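Workshop notebook, 12/01/2022

Back at the big table after the holidays, and very glad of it. Chanida had left the heater on low for me, bless her, so I got straight on with the tins for the Rojanasak shelves before the kettle had even boiled.

For anyone picking this up after me: the plan is still to keep the printed labels on wherever they're decent, and only strip the ones that are torn or greasy. I was all for bare metal back in the autumn, but Katherine talked me round, and having lived with the first few on my windowsill I think she was right. The old browns and golds are lovely next to pale wood, and it saves an awful lot of scraping and soaking (my hands thank her too). Bernardo wants them for brushes and pencils, Thitima wants at least one for her bone folders, and I expect we'll end up arguing over the prettiest.

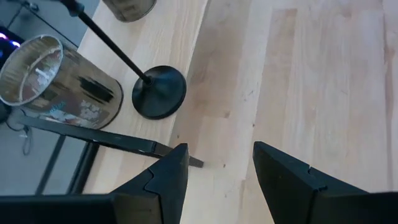
Tin on its side on the long table, beside the black stand. Flowers on the label, bit of blue and red printing near the edge.

I do like that one. The flowers are the sort of thing my aunt had on her tea caddy, and I'd be sorry to see them go under a coat of paint. Inside it's dull with paler patches, so I'll try a soft cloth and a little bicarb first and see how we get on – no wire wool please, Heikki, we've had that conversation!

Rims next. I went over 9 of the small ones this morning with the fine file, running it round the inside edge and then feeling with a bit of old stocking, which catches on anything sharp long before a finger does. Two needed a second go. I've put those in the tray by the window with a paper slip in each, so please don't mix them in with the finished lot.

The table itself wants a wipe and a coat of oil before February. I rang Funevska about the oil we had last time and they're going to ring back. If I'm out, the old order number is 603, and could whoever answers ask for the small bottle.

Still to do: find the other half of the felt for the bases, and ask Chanida where the good scissors went.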